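**Ticket: Snack counter, bags splitting at the knot**
Opened by: Boglárka Sárközi
Assigned to: Osamu Kubo
Location: Kellton, snack counter
Priority: 2
Status: Open, waiting on bags

### Problem as reported

The pink bags we use for the snack orders keep tearing just under the knot. It happens when someone picks the bag up by the loops. On Sunday, October 5, 2025 two of them went before the orders left the building, and one customer had candy all over the hallway floor. The bags are the thin ones from Flaner. We had no trouble with the last box.

Also, the rack slides when you pull a bag from the upper tier. I don't know if that is a separate ticket. I am putting it here.

### Checked so far

- Compared a bag from the new box with a leftover from the old one. Same size printed on the box. The new one feels thinner between the fingers, but I have no way to measure it.
- Filled a new bag with the usual order and tied it the way the sheet says (gather, twist, double knot pulled tight). It tore at the twist when lifted.
- Same order, single knot, no twist. Held for the walk to the door and back.
- Put a boxed item in with the corner facing out. The corner came through the side. Boxes should go in flat or not at all.
- Asked Tibor Illés whether the evening shift ties them differently. He says they pull the loops through until the knot is hard, then lift by one loop. I asked him to use both.

### Rack

The rack was standing at an angle to the wall. I tried it straight and it still moved, so I turned it back, which makes the upper tier easier to reach. The feet need something under them. Merike Zariņš has a roll of grip liner from the Toma order and will cut a piece to fit.

While I was there I sorted the candy. Fox's goes on the rack, fronts out if there is room. Anything that doesn't fit can stay on the counter in front of it until the next order is packed.

### Steps for now, until the new box comes

1. Wipe the counter before setting a bag down. Sugar grit on the black top scratches the plastic.
2. Heavy items first, soft packages on top. Leave a hand's width of plastic above the contents.
3. Tie one knot and stop when it holds. Leave the loops loose so there is something to grab. Keep the tied bag at the front of the counter, clear of the rack.
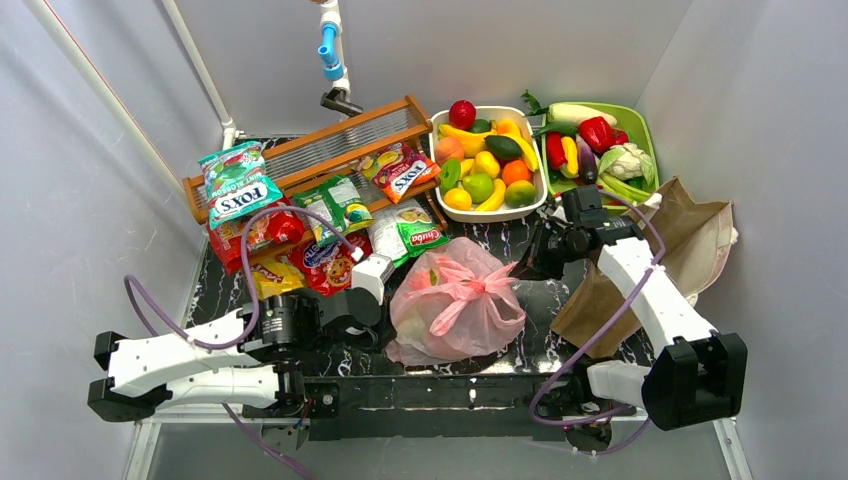
4. Lift with one hand under the bag. Do not carry it by the knot.
5. Put any torn bag in the bin under the counter and mark it on the sheet.

### Still open

- Flaner has been asked to replace the box. No answer yet. Sándor Oláh has the receipt.
- Paper bags are fine for large orders in the meantime.
- Grip liner not fitted yet.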